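About Us

Hi! I'm Rajitha Kodikara, and I started the Loderness Parents' Learning Circle at my kitchen table with a stack of school letters I didn't understand and a neighbor who didn't understand hers either. My son was in second grade, he'd just been told he might have dyslexia, and I had been handed a packet full of abbreviations and a form to sign by Friday. I signed it. I had no clue what I'd agreed to, and it took me most of that year to find out.

So that's where we come from. We're a small nonprofit that helps families in Loderness and Mutside when a child is finding reading, writing or math hard going. We run evening classes for parents, we match kids with reading tutors, and we sit down with people over their paperwork until it makes sense. We don't diagnose anybody, and we aren't lawyers. If you need one of those we'll tell you so and give you a list of names to call.

Who we are

These days it's me, Parvaneh Moradi and a group of tutors that changes a bit every fall. Parvaneh taught first grade for years before she came to us, and she runs the whole tutoring side: training, matching, the books, the flash cards, all of it. She's the person your child will meet first. I do the parent classes and answer the phone, so if you call and hear a blender in the background, you've got the right number.

Our tutors are mostly retired teachers and college students, plus one former air traffic controller who is wonderful with fractions. Every one of them goes through a background check and 40 hours of training with Parvaneh before working with a child, and she sits in on the first sessions too. I went through it myself and I still use my notes (the section on teaching vowel sounds alone fills half a binder).

How we got a name and a door

For the first couple of years we didn't have a name, and people just called it "Rajitha's Tuesday thing." Then we wanted to open a bank account and the bank felt strongly that we should be called something. We picked Learning Circle because we really did sit in a circle — there weren't enough chairs to do rows.

We moved out of my kitchen and into the old sewing shop on Leclerc Street once we had more families than I had mugs. We have 2 rooms there now. The front one is for classes and has the big whiteboard, and the back one is split up with bookshelves so several kids can read out loud without listening to each other. Parking is on the street and it's free after six. The bell sticks, so please knock as well!

What we do

Parent classes. These run on weekday evenings, six weeks at a time, and they cover how to read a school evaluation, what to ask before a meeting, what the different kinds of support look like in a classroom, and how to help with homework without everybody ending up in tears. You can bring your own paperwork or leave it at home. Lots of people come to the first one just to listen, and that's fine.

Reading tutoring. One child, one tutor, twice a week, from kindergarten through eighth grade. We start with a short, friendly check to see which sounds and patterns your child already knows, and then the tutor builds from there. You'll get a note every month in normal words telling you what they've worked on and what's next.

Paperwork hour. This is the one people tell their friends about. Come in on a Saturday morning with whatever the school sent you, and one of us will go through it with you line by line. No appointment, no charge, and coffee that Parvaneh makes far too strong.

The lending shelf. We have 840 books on it right now, a lot of them short chapter books for older kids who are still building up their reading and don't want to be seen with a book about a duck. Take what you like and bring it back when you're done. Audiobooks too, if you ask.
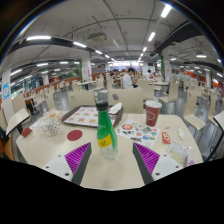

Working with schools

I want to say something about this, as it comes up in nearly every first phone call. Parents worry that if they come to us, the school will think they're picking a fight. I understand that, I worried about it too. But most of the teachers we meet are on the same side as the families, and they're short on time, and a parent who knows what the meeting is for makes everybody's afternoon easier. Several local teachers send families our way now, which I'm very proud of.

We'll come along to a school meeting with you if you'd like company. We take notes and we keep quiet unless you ask us to speak up. Afterward we go over the notes together and write down who promised to do what. Please give us two weeks' notice if you can, especially in spring when everyone's meetings seem to land at once.

What it costs

Parent classes, paperwork hour and the lending shelf are free. Tutoring is $29 a session for families who can pay it, and less or nothing for families who can't. Tell us what works for you and we'll write it down, and that's the end of the conversation. We don't ask for pay stubs. The rest comes from donations, from small local grants and from the Mutura Bakery, which has given us the takings from its spring bake sale ever since the owner's daughter learned to read with us. (Her favorite book was about volcanoes. Ours was the lemon cake.)

Getting started

Call or stop by in the afternoon, any time from three o'clock on, and you'll get me or Parvaneh. I'll ask you how old your child is, what's worrying you and whether the school has done any testing yet. If you don't know the answer to that last one, don't feel bad, I'll help you find out. There's usually a short wait for tutoring in September and October, but parent classes nearly always have a seat, and you don't need to be on any list for paperwork hour.

We can do classes in English and Farsi, and I can talk through most things in Sinhala. For other languages, let us know ahead of time and we'll look for an interpreter. The front room is step-free, and kids are welcome to come along to any class if you don't have a sitter — there's a box of building blocks under the whiteboard and a beanbag that has seen a lot of life.

If you'd like to tutor, ask for Parvaneh. The next training group starts in April, and she'd love to hear from you before then so she can order enough binders.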